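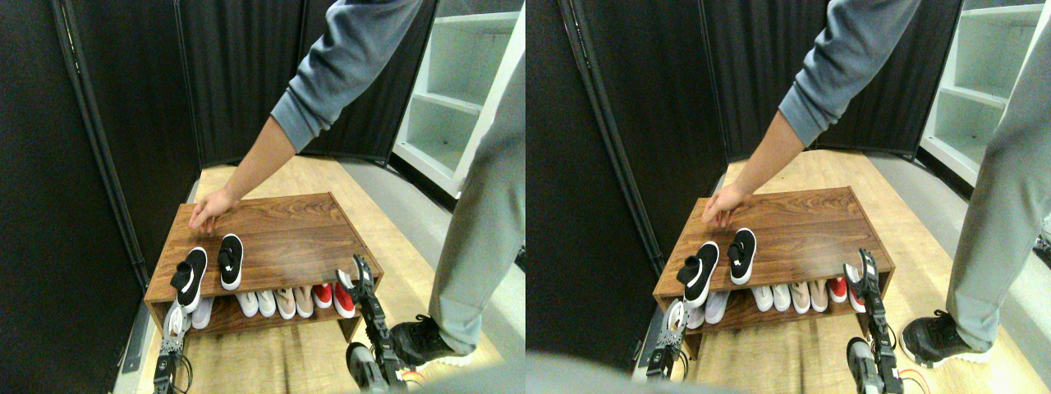

# Do reminder texts get people back for their second tetanus booster visit?

Student project report, community health unit
Zineb Bouazza and Cledwyn Kneath
Supervisor: Yu-na Um

## Why we looked at this

Most people in our class thought tetanus was something you catch from a rusty nail. The rust has little to do with it. The bacteria live in soil, dust and manure, and they get in through a cut, a burn or a puncture. The toxin then causes stiff, painful muscles, often starting in the jaw, and it can stop a person breathing. There is a vaccine, and adults need boosters to stay protected.

The Mollisside clinic asks adults with no vaccine record to come back for further doses. Plenty don't. In May the clinic started using a text reminder service called Akex, and the flyer for it said reminders "transform" return rates. We wanted to see whether the clinic's own numbers backed that up. We went in doubtful and have come out about the same.

## What we did

Magdy Amrani, the practice nurse, gave us a summary sheet with no names on it. It covered 1,103 adult vaccine appointments of all kinds. Of those, 62 were for adults on a tetanus catch-up schedule who were due back during our project. We sorted these by whether a text had been sent and whether the person came back within the window the clinic sets.

We also talked with Houshang Zamani at the front desk, who does the phone calls when a text bounces. We did not speak to any patients, as our ethics form didn't cover it.

## What we found

People who got a text came back more often than people who didn't. That sounds like a win for Akex until you look at who got one. You only get a text if you gave the clinic a mobile number and ticked the consent box. Someone who fills in the whole form is probably someone who was going to turn up anyway.

The group without texts was also small and mixed. It included seasonal farm workers who may have left the district, and we can't tell them apart from people who simply forgot. Two people in that group were marked as missed but had their dose recorded at another clinic. Houshang only knew because they rang to cancel. There could be more like them.

The clinic also changed its opening hours in the same month the texts began, adding a later evening session. Any rise after that could be down to the hours, the texts or both. We asked whether there was a before-and-after count we could use, and the older records were kept in a different system that doesn't split tetanus from other vaccines.

## What we think it means

We can't say the texts work and we can't say they don't. Cledwyn thinks they probably help a bit and cost little, so the clinic should keep them. Zineb would like to see a fair comparison first, with people who gave a number split at random between a text and a phone call.

We would also ignore the flyer. It gave a percentage with no source and didn't say which vaccine or which patients it came from.

## Problems with our project

- One clinic, one short period.
- We relied on a sheet someone else prepared and couldn't check it against the records.
- Our first table had the missed and late columns swapped. Yu-na caught it, and the version in the appendix, dated Jul 11, 2026, is the right one.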